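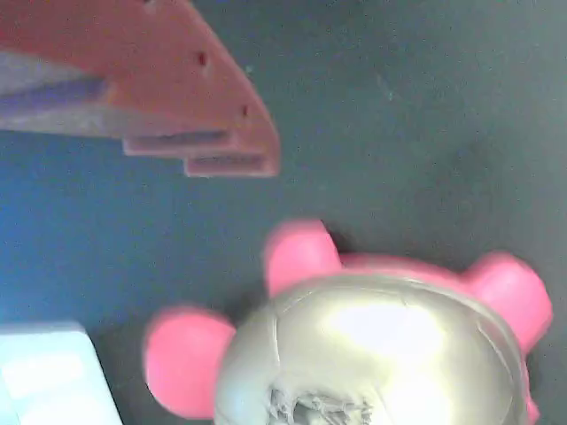 Cleaning and storing shiny, knobbed toys

Updated June 25, 2026

Toys with a shiny shell and knobs or bumps around the outside get dirty in a way that flat toys don't. Fingerprints show up on the silver parts, and dust and crumbs collect where each knob meets the body. A quick wipe takes care of the first problem. The second needs a small brush.

Before you start

Check whether the toy has a battery door. If it does, take the batteries out and keep the whole thing away from running water. Look for seams too. Any seam can let water in, and a toy that has water inside will smell musty within a few days.

What you need

A bowl of warm water with 2 drops of dish soap
Two soft cloths, one damp and one dry
An old soft toothbrush
Cotton swabs

Wiping the shiny part

Wring the cloth out well and wipe in one direction. Metallic finishes on toys are often a thin coating, and scrubbing in circles wears it off at the high spots first. Skip the scouring pads, baking soda paste and glass cleaner. Dry it right away or you will get water spots.

If the surface has a crease or a wrinkle in it, go lightly there. Coatings and coverings tend to lift along a line like that, and once an edge is up it keeps peeling. I lost the finish on half of a toy drum this way.

Getting around the knobs

Dip the toothbrush, shake it off, and work around the base of each knob. Follow with a swab. Bright colors — pink especially — can pick up gray smudges from being stored against dark rubber. A damp cloth with a little soap removes most of them. Don't use nail polish remover, which will soften some plastics.

Sticky spots

Label glue comes off with a dab of cooking oil left on for ten minutes, then soap and water. Test the oil on the bottom first if the toy has a painted finish.

Drying and putting away

Set the toy on a towel overnight, knobs down if it will balance. Store it in an open bin with soft things, such as cloth balls or stuffed animals, and keep metal cars in a different bin. Round toys roll off shelves, so a bin with sides works better than a ledge.

Keep shiny toys off the windowsill. Ours sat in the sun from spring until September and the color faded on one side. There is no fix for that.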